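3.2 Sorting surface and tray placement

All trials used the same white tabletop, which has one straight side and one side that runs in a rounded curve. The finish is matte, and we left existing smudges and scuffs in place between sessions. Following the Clutdale protocol (Nasrallah and Majali), a single square off-white tray served as the target. Low contrast between tray and table was intended, so that the tray had to be located by its rim and shadow. The items to be placed were plain cubes of one saturated color each. Blue cubes accounted for 568 of the 1,204 placements retained for analysis.

Tray position was drawn from a grid of 18 locations before each block. Locations close to the curved side were kept in the draw — excluding them, as in the Anwood study, removes most of the variation in approach distance. A placement was scored as complete when the cube rested flat inside the rim. Cubes leaning on the rim were scored separately.

Figure 2. Blue cube held over the square tray.

Two raters, Georges Rizk and Omar Majali, scored the first 1,000 placements independently and settled disagreements by discussion. The remainder were scored by Rizk alone. Rim contacts were the main source of disagreement, mostly for trays near the curved side. 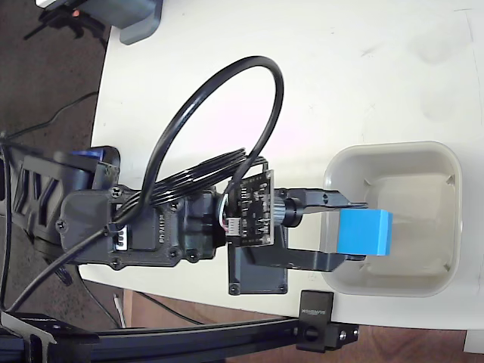
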